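I've had the Rimero two-arm kit on my table since July, and I've now put enough hours into it to say what I think.

The kit is sold by Wavbridge for 1380 dollars. You get one black arm, one white arm, the rail they both bolt to, and the cables. Software is a free download. I paid full price and have no deal with them.

Assembly took me two evenings. The manual is fine until the wiring section, where the drawings get small and two of the steps are in the wrong order. Support answered my email the next morning with a corrected page. They should just put it in the box.

My test job is sorting small pharmacy items into a clear plastic tray. I picked it because the packages are all different. Some are stiff boxes, some are flat packets, and there's a small bottle with a white cap that likes to tip over.
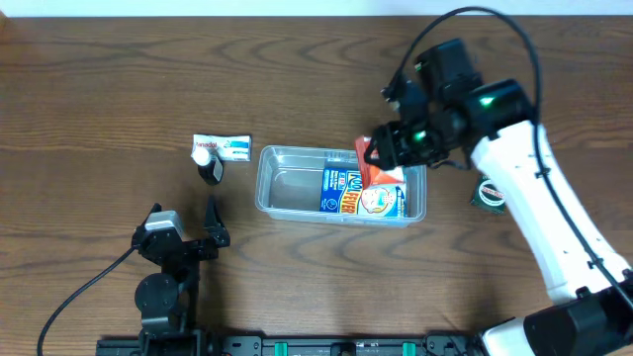
Boxes are easy. Flat packets are not, and lying on bare wood they are the hardest thing I've tried. I logged 600 picks with the white arm, and 70 of them failed. Most of those were flat packets.

The cable on the white arm is longer than it needs to be. It makes a big loop over the wrist, and I'd like a clip or two on the arm itself to hold it down.

I also looked at the Fitthorpe set, which costs 2282 dollars - more than I wanted to spend on a hobby. It has a longer reach, but for tabletop work I don't think I would use it.

I'm keeping the Rimero. Next job is getting both arms to work on the same tray without bumping into each other.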